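Section 7. Stacking the everyday bowls

I keep the table set up the same way all year, so start with the biggest pieces.

1. Put the plates down first, then the pink bowl on top.
2. Nest the white bowls inside it.
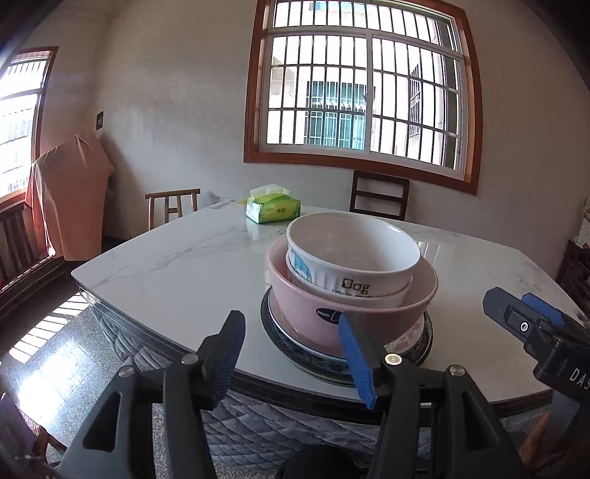
Fig. 8. Stacked, with the "Dog" bowl on top.

3. To unstack, lift the top bowl straight up – no twisting!
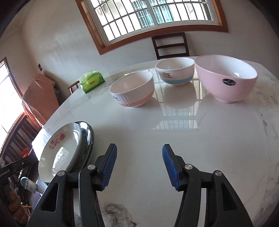
Give each bowl its own spot and check the rims for chips (I run a finger around mine).

Caution: watch your sleeves on a glossy tabletop.

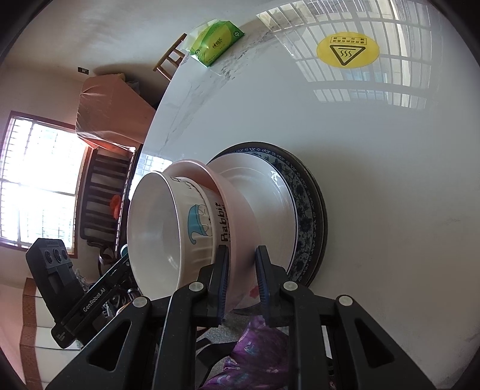
4. Wipe the table with a soft cloth and you're ready for supper.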